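On Tue 4 November 2025, Younes Ragab wrote:

> We have both sets of fingers on the bench now, the Perkel soft ones and the black rubber-covered ones from Bennani. Before we order for the other arms I'd like to hear from anyone who has used either on small metal parts. Our Perkels are fine with boxes and cloth but they let keys and hooks turn in the grip. Do the Bennani fingers hold any better? And do they last? I was told the coating goes after a few weeks.
>
> Also, is anybody still running the wrist cameras through the old Clikix controller, or have you all moved to Pakeo?

Younes,

Yes to the first, mostly yes to the second. We've had the Bennani fingers on both arms since May and the Perkels on and off before that, so I can give you a fair comparison for small metal things. I can't say much about boxes.

The job I use for testing is snap hooks and key rings. One arm holds the hook upright by the lower end, ring already threaded on the loop, and the other arm comes in to take hold of the ring. It's a nasty little job for any gripper, as the shank is narrow and smooth and there is very little of it to grip. If the hook turns even slightly, the ring swings round and the second arm goes for a place where it no longer is. 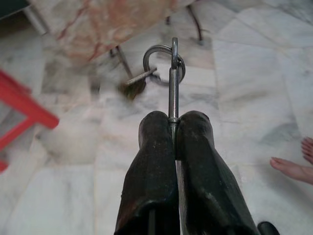
With the Perkels I had the same turning you describe. The soft pads give way round the shank, which sounds like a good thing, but then there's nothing to stop it rotating once the weight hangs to one side. Closing harder helped a bit and then made it worse, because the tips splayed. The Bennani fingers are stiffer behind the rubber and the tips meet properly. I log every grasp, and over the whole period it comes to 1,791 with the Perkels and 3,741 with the Bennanis. Of those I had to throw out 783 of the Perkel ones for the part turning or dropping, against 167 for the Bennani. The parts weren't identical all the way through – I changed to longer hooks partway – so don't treat it as a proper trial. The difference is big enough that I stopped swapping back.

A few notes on settings, for what they're worth:

- Grip low on the shank and leave the loop well clear. Most of my early failures came from gripping too near the top, where the second arm then had no room.
- Close slowly for the last few millimetres. The Bennanis will push a thin part forward if they shut fast.
- Re-zero the fingers after every change of pads. I skipped this twice and lost an afternoon each time. 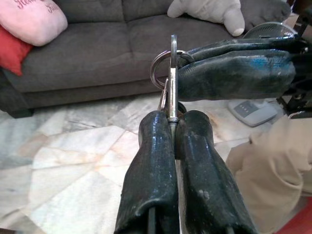
As for wear, the coating has lasted much better than I was told it would. I haven't had any peel or split on either arm. It does mark, though, and you should expect that from the first week. Ours are scuffed and covered in small pale flecks, and one finger has a streak of bright blue paint across the top. I wipe them with a damp cloth at the end of the day and leave it at that. I tried a solvent once on an old pair and it left the rubber tacky, so I'd avoid it.

On the cameras, I moved to Pakeo in the summer and wouldn't go back. The Clikix box worked, but with two wrist cameras running it dropped frames whenever both arms were moving, and those are exactly the frames you want. Pakeo keeps the two in step. The setup pages are poor and you have to enter the camera offsets by hand, one arm at a time. Save them to a file as soon as they're right. The one thing I miss from Clikix is the manual exposure dial. Shiny floors and polished metal both upset the automatic setting on the Pakeo, so I fix the exposure before I start and check it again if the light changes.

One warning if you do order the Bennanis: at the wrist camera's normal angle the two fingers fill a good part of the bottom of the view, more than the Perkels did. You can tilt the camera up a few degrees to get some of it back, but then you lose sight of anything low between the fingers. I've left mine as it came.

I can send you the mounting drawing and my Pakeo settings file if they're any use. The bolt pattern isn't the same as the Perkel one, so you'll need the adapter plate as well, and it's listed separately on the order form.

Ayman Bouazza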